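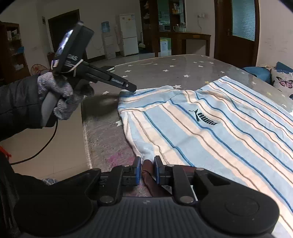
## 1. Background and scope

This report covers the drying and shrinkage part of our textiles module project. The question was set in March by our supervisor, Elfriede Zwahlen: does line drying indoors change the size of cotton household fabrics less than tumble drying does, and is the difference large enough to matter to a household?

The work was shared between three people. Ayantu Worku prepared and marked the specimens, Adeel Naqvi ran the wash cycles, and I did the measuring and the write-up. All washing took place at the laundry in Riltdale, which has front-loading machines with a fixed 40 °C program.

## 2. Materials

We used 16 specimens cut from a single bolt of plain-weave cotton bought in Skurkville. The fabric was sold as unwashed and had no shrink-resistant finish according to the seller. Each specimen was a square with overlocked edges. Reference marks were sewn in contrasting thread, because ink marks had faded in our trial run.

Knits, fleece and anything with elastic were left out. Elastic pulls the surrounding fabric in when it relaxes, and the length then depends on how the piece is laid down. Stripes also cause trouble in a small way: they make a convenient guide for the eye, and we found ourselves lining up the ruler with the pattern instead of the thread marks. 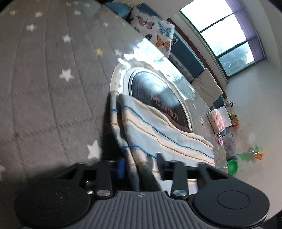 For that reason the final set was undyed. Half of the specimens went to line drying and half to tumble drying, assigned by drawing numbered slips.

## 3. Method

1. Condition the specimens overnight in the measuring room.
2. Measure between the marks, warp and weft, 3 readings each.
3. Wash at 40 °C with the same dose of detergent.
4. Dry by the assigned method.
5. Condition again and repeat the measurement.

The full sequence was carried out twice. Readings were taken with the fabric flat and without tension – smoothing by hand was allowed, pulling was not. Henok Bogale repeated a share of the readings without seeing our figures.

## 4. Results

Both groups shrank more in the warp direction than in the weft. Most of the change came in the first cycle. Tumble-dried specimens ended shorter than line-dried ones in the warp direction, and the gap between the groups was wider than the spread inside either group. In the weft direction the groups overlapped and we draw no conclusion.
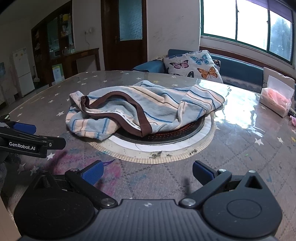
One line-dried specimen was excluded after its edge stitching came loose in the second cycle. Including it does not change the order of the group means.

## 5. Sources of error

Room humidity was not controlled. The window was opened on Monday morning before the second set of readings, and the line-dried group may have been affected. The tumble dryer in Riltdale stops on a moisture sensor, so drying time varied between loads and was not recorded for the first load.

## 6. Further work

A third cycle would show whether the line-dried group catches up. Vernon Arsenault has offered bench space at Fluretthorpe, where humidity can be held constant. The raw readings are in Appendix A, and the slip numbers are in Appendix B.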